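Plarkell Garment Grasp Set, data card

Last edited 23 May 2022. Maintainer: Shuzhen Jia. Second reader on the labels: Shiyu Zhong.

What it is

716 episodes of garment handling on beds, recorded with two hand-held grippers and a wrist-view camera. There are 119 distinct garments. Homes were found through Prosteck, all of them in Hesside, so treat any claim about "household variety" with care. Ours included.

Why we re-released it

The February version came with a claim that policies trained on it learned where to grasp cloth. We no longer think the evidence supports that. When we swapped the bedding and kept the garment, the Yin baseline dropped from 50 successes to 20 on the same number of trials. Our reading is that it had learned the color edge between garment and blanket – a useful cue, but a much smaller result than the one we announced. Shiyu Zhong disagrees and blames the fisheye correction. The rerun that would settle it has not been done.

High-contrast episodes are now flagged in the metadata (field: contrast_high). Dark garments on light or bright bedding make up too much of the set. 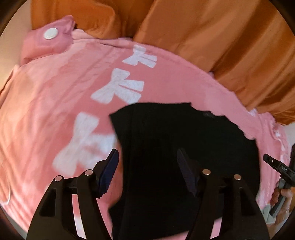
Black garment on a pink blanket, flagged contrast_high. Second gripper at right.

Known problems

Printed bedding was labeled as plain in the first release. If you use the old labels, the pattern split means nothing.
Garment type is a guess in a lot of episodes. A dark top lying flat can be a T-shirt or a sweater, and the two annotators often picked differently. We kept both answers.
Motion blur was not filtered out. Filtering helped the scores, which is exactly why we left it alone.
Success was marked by the person holding the gripper. That is a weak measure and we would not trust a small gain on it.

Before you report a number

Run the bedding swap. Report both grippers separately – the averaged score hides a lot. Please don't cite the February figures.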